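Do Caps Matter? Drying Out and Desk Mess in Everyday Pens and Markers

Adeel Soomro and Idun Hovland
Final report, Introduction to Product Testing

1. Why we picked this

Everybody has been told to put the cap back on. Teachers say it, parents say it, and the packaging usually says it too. We wanted to know whether the advice is worth the nagging. The course handout suggests that students "confirm a piece of everyday wisdom," and we thought the word "confirm" was already a bit of a problem. If you go in wanting to confirm something, you will.

We also had a second question, which came from Idun's desk. Pen cups are sold as a way to keep a desk tidy. The Hadside catalog in our library claims that a cup "ends desk clutter for good." Neither of us owns a desk that a cup has ended anything on.

2. What we collected

We put a box outside the Hashmi study room and asked people to drop in any pen or marker they were done with. We got 202 items. Most were ballpoints and felt-tip markers, with a smaller number of gel pens, highlighters and pencils. Plenty came in with no cap, and a fair number of caps came in with no pen. We sorted out 15 loose caps that fit nothing else in the box, and we tried every one of them on everything.

This is not a fair sample of the pens in the world. People gave us what they wanted to get rid of, so the box was full of bad pens from the start. We say this here because the first draft of this report forgot it, and the results looked much more dramatic than they should have.

3. The cap test

We used felt-tip markers for this part. Half were left capped and half uncapped on a shelf, and each was used to draw a line along a ruler every day until the line went patchy. The uncapped markers did go first. That much of the advice holds up, and we would have been surprised if it hadn't.

What we doubt is the size of the effect. Some of the uncapped markers were still drawing a solid line when we ran out of patience, and some of the capped ones gave up early. We didn't know how old any of them were or how much ink they started with. A marker that has spent two years in a backpack is not the same as one from last month, and the box had both.
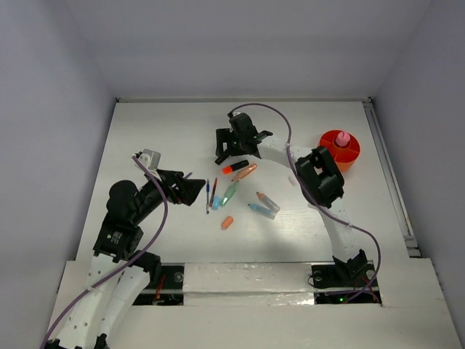 Ballpoints were a different matter. We could find no difference between capped and uncapped ballpoints over the same period, and we stopped testing them early. It's possible the difference shows up over a year. We didn't have a year.

4. The cup test

For one week we worked at a table with a cup on it, and for one week without. At the end of each day we wrote down whether the pens we had used were in the cup, in a pile, or gone. The cup week was a little tidier, but both of us knew which week it was and what we were supposed to be looking for. Idun admits to putting pens away right before the check. Adeel did it too and left it out of his notes until we compared them.

Caps were the weak spot. Pens made it back to the cup more often than caps did, and a loose cap is small enough to roll off a table and never be seen again. The Serkedine guide to study spaces, which our instructor handed out, recommends a separate tray for caps. We tried it for two days. The tray filled with paper clips.

5. What we think we can say

Cap your felt-tip markers. Don't expect it to save one that is already half dead.

For ballpoints, we saw no reason to bother except to protect your pocket.

A cup gives pens a place to go, but it doesn't put them there. We would not tell anyone to buy one based on our week, and we don't think the catalog should be making the claim it makes.

6. Problems and what we would change

The marker lines were judged by eye. On several days we disagreed about what counted as patchy and settled it by talking, and a photo chart agreed on in advance would have been better. We should also have bought new markers of one kind and started all of them on the same day. We skipped that to save money, and it cost us the main result.

If someone takes this over in December, the leftover pens are in the bottom drawer in the Hashmi room. The dead ones have tape on them.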